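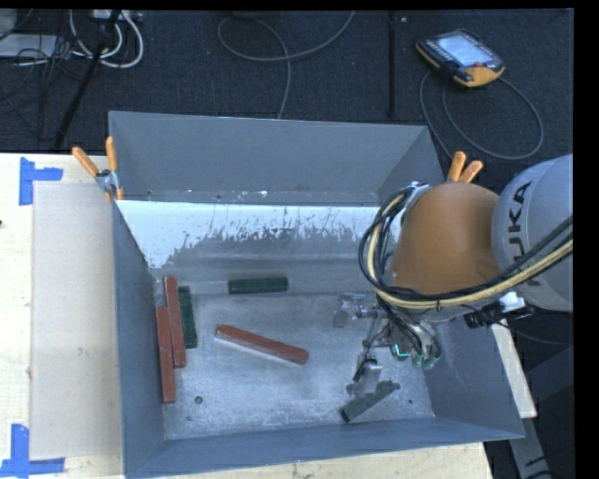 Grey metal bin, scuffed floor, white coating gone ragged along its lower edge.

1/ So Rillville council wants us all on the Wurketti "smart waste" plan. I read the leaflet twice. It says we'll save £59 a household. It doesn't say over how long.

2/ The trial was in Hurkside. 168 homes, all on new estates with wide drives. Rillville has 3157 homes and half of them are terraces -- where do four bins go, exactly?

3/ Asked Klinhom, who'd run the lorries, what happens if you miss a slot. Got a link to the same leaflet.

4/ Maybe it works. I'd like to see the Hurkside figures from November before anyone signs, and so far they're "being prepared". Comments close 31/01/2022. Mine's in -- it was not short.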